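Household and Shop-Floor Chores: Work at Hand
Picture gallery

Grovell Institute for Applied Handling
Posted September 6, 2021

Machines have built cars and stacked pallets for decades. Whether they can clear a kitchen counter, or tidy the returns shelf in a small store, is a separate matter. The Institute's program on everyday chores was set up to give member businesses a plain answer, task by task, and to revise that answer as the work moves forward.

The program covers 5 groups of chores: picking mixed items, folding, wiping, loading and putting away. This gallery is devoted to the first. Picking comes before nearly everything else on the list. A machine that cannot lift a scrub pad out of a pile will not put one back under the sink, and it will not restock one in a store aisle either.

Mixed items are harder than they look to a person. An arm on a production line usually meets the same part in the same position. Household goods arrive in any order and at any angle, and many of them have no fixed shape at all. Members who visit the Institute often expect heavy goods to be the difficulty. In our experience the soft, light and shaggy ones cause far more trouble.

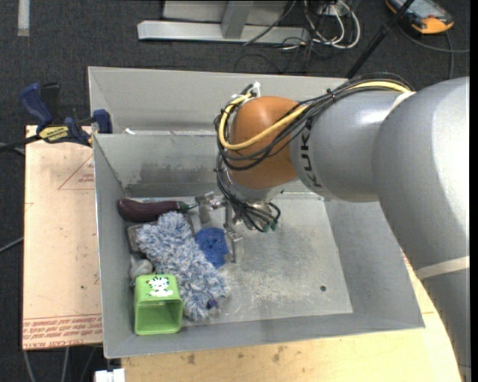

Soft goods also make it hard to judge where one item stops and the next begins. A duster lying across its neighbors hides their edges, and an open mesh lets the color of whatever is beneath it show through. People settle such questions with their fingertips, usually without noticing that a question was asked. A machine has to settle them by sight, by touch, or by trying a grip and trying again — and each attempt takes time that a store manager would rather not pay for.

Smooth, firm items raise other concerns. A vegetable may be easy to find and still bruise under a grip that would suit a plastic box. An open container can be taken by its rim or by its sides, and the better choice depends on what is resting against it. Walls matter as well. Items pushed against the side of a bin leave little room for fingers of any kind, and corners leave less.

Our current advice to members is cautious. For sorted goods of one type, machine picking is ready for a serious trial. For mixed household goods, we recommend that a trained employee remain within reach of the station and that the work be planned on that basis. Members at Brencombe and Wadville have asked whether a single arm could serve both purposes. The Institute has not yet reached a position on that point.

Halima Rugemalira, who directs the chores program, will present the picking results at the next members' meeting. The session will include 52 household items chosen by members themselves, and suggestions for that list remain open. Items should be clean, in ordinary use and small enough to lift with one hand.

The galleries on folding and wiping will be posted separately. Printed copies of the April progress report are available to members on request from the Koech Reading Room.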